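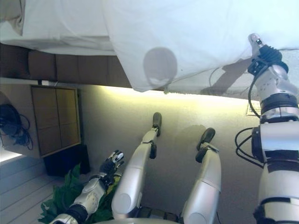 3. Bed linen and the feel of a clean room

3.1 Why white?

Ask people what makes a bedroom look clean and a surprising number of them will name the bed before the floor. We were delighted by how strongly this came through in our household survey. Of the 2,000 people who replied, 741 put white bedding first among the signs of a cared-for room, well ahead of tidy shelves or fresh air. Kadrić (Radomir Kadrić, who led the Vallska interviews) had found the same leaning in older tenants, but we had not expected it among students too!

White cloth is a wonderful thing to study because it hides so little. Folds and shadows show up at once on a large sheet, and several people told us they judge a sheet by how it hangs. A cushion invites a different sort of looking: its creases were read as comfort, where the same creases in a sheet were read as neglect (Figure 1).

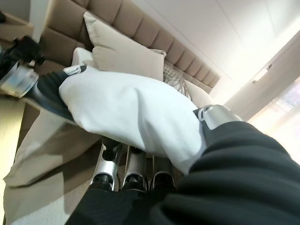 3.2 How often linen is changed

We then asked 400 of the same households to keep a washing diary through December. Most changed their sheets every 7 days, though cushion covers were left far longer, and many diary keepers had no fixed habit for them at all. One Tannous household wrote that covers were washed "when guests are coming", a phrase we met again and again in other words.

The link between colour and washing was lively and rather untidy. Homes with white covers washed them more often, yet rated them as less clean than homes with patterned ones did. We return to this lovely puzzle in Section 4, where the Bradatano diaries are set beside the survey answers.

Figure 1. White cushion with a smooth, slightly wrinkled surface.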